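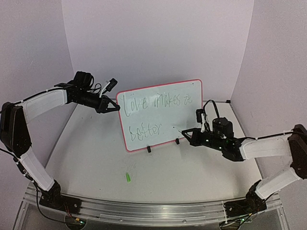
Photo: Moditz Group

Moditz completes purchase of lottery and sports betting operator Skusum

Online gaming group Moditz has completed its purchase of Skusum, a lottery and sports betting operator, after the last of the required license approvals came through in October. Skusum is now a wholly owned subsidiary of Moditz and will continue to trade under its own name.

Moditz now holds 100 percent of Skusum's share capital. The shares were bought through Mudaliar Holdings, the Moditz subsidiary that already owns the group's bingo and casino businesses. The seller was Tendireck, a private investment firm that had owned Skusum outright. Tendireck keeps no stake in the business and will not have a seat on its board.

The price was paid in cash at closing. It was funded from Moditz's existing cash and a term loan arranged when the agreement was signed. No new shares were issued. The sale agreement includes a deferred payment tied to Skusum's net gaming revenue in its first full financial year under the new owner. The terms of that payment are confidential.

About the acquired business

Skusum sells draw-based lottery games, instant win games and sports bets. Its products are available through a website, a mobile app and a network of licensed retail counters. The retail network has 599 locations, most of them inside convenience stores, newsstands and gas stations. Skusum does not own the stores. Each one operates under an agency agreement and is paid a commission on tickets and bets sold.

Skusum employs 291 people in technology, trading, retail support, customer service and compliance. All of them transferred with the business on their current terms. With the addition of Skusum, the combined group has 2708 employees.

The Skusum management team stays in place and will report to the Moditz executive board. Skusum's head office will remain where it is, and no office closures are planned as part of the transaction.

Reasons for the transaction

Before the purchase, Moditz earned nearly all of its revenue online. Bingo and casino games made up the largest share, with sports betting a smaller and more recent part of the business. The group did not offer a lottery product and had no retail presence.

Skusum gives the group both. Lottery players tend to stake small amounts at regular intervals, and revenue from draw games changes less from one quarter to the next than revenue from sports betting, where results on the field affect the margin. Moditz expects the addition to make group revenue steadier over the year, including in the summer months when there are fewer major sports fixtures.

The retail network also opens a market that Moditz could not previously reach. Many of Skusum's retail customers pay in cash and do not hold an online account. Moditz has no plans to move these customers online and intends to keep investing in the counters. A replacement program for older ticket terminals, begun under Tendireck, will go ahead on its original schedule.

Customer accounts

Skusum customers do not need to do anything as a result of the change in ownership. Account names, passwords, balances, open bets and lottery subscriptions are unchanged. Tickets bought before the closing remain valid, and prizes will be paid in the same way and within the same claim periods as before.

Moditz and Skusum accounts will stay separate. A customer who has an account with each company will keep both, and funds cannot be moved between them. Bonus offers from one brand cannot be used on the other.

Updated terms and conditions naming the new parent company have been posted on the Skusum website. Account holders will also receive them by email. Printed copies are available on request at retail counters.

Licensing and player protection

The transaction needed approval from the gaming regulator in each market where Skusum holds a license, as well as clearance from the competition authority. All approvals have been granted. One of them carries a condition that Skusum's lottery operations keep their own compliance officer, separate from the group function. Moditz has accepted the condition and the position has been filled from within Skusum.

Deposit limits, time limits and self-exclusions set by Skusum customers remain in force. A person who has self-excluded from one of the group's brands will be blocked from opening a new account with any of the others once the customer databases have been matched. Until that work is finished, compliance staff at both companies will check new registrations against both exclusion lists by hand.

Skusum will adopt the Moditz rules on marketing, which are stricter than its own in two areas. Promotional text messages will no longer be sent late in the evening, and customers who have lowered their deposit limit will not receive bonus offers while the lower limit is in place.

Integration

Integration work will be carried out in stages. Finance, payroll and purchasing will move to group systems first. Payment processing will follow, subject to testing with the banks and card companies involved.

The sports betting platforms will be combined at a later stage. Skusum currently buys its odds from an outside supplier, while Moditz runs its own trading desk. The supply contract will be allowed to run to the end of its term, after which Skusum's odds will be set by the Moditz desk. Skusum traders will join the group team and will continue to cover the local leagues they cover today.

The lottery draw system will not be moved. It is certified as a stand-alone system and will continue to be operated and audited separately from the rest of the group's technology.

Moditz expects to record one-time integration costs in the current financial year and the next. These will be reported as a separate line in the group's accounts.

Financial reporting

Skusum will be included in the Moditz consolidated accounts from the date of closing. Starting with the next quarterly report, the group will present its results in three segments: casino and bingo, sports betting, and lottery. Retail sales will be shown within the segment to which the product belongs. Comparison figures for earlier quarters will be restated on the new basis and published before the report.

The outlook for the Moditz business excluding Skusum is unchanged. An outlook for the enlarged group will be given with the quarterly report.

About Moditz

Moditz is an online gaming group offering casino games, bingo, sports betting and, through Skusum, lottery games. Its brands operate under local licenses in every market where they accept customers. The group's operating companies are held through Mudaliar Holdings.

About Tendireck

Tendireck is a private investment firm with holdings in leisure, retail services and payment technology.

Forward-looking statements

This press release contains statements about future events, including expected costs, integration plans and revenue. These statements are based on what the company knows at the time of publication. Actual results may differ because of changes in regulation, tax, competition, sports results or other factors. Moditz does not undertake to update these statements except where required by law.

Contact

Media and investor questions may be sent to the Moditz press office through the contact form on the company's website. The press office is open from 9 a.m. to 5 p.m. on business days.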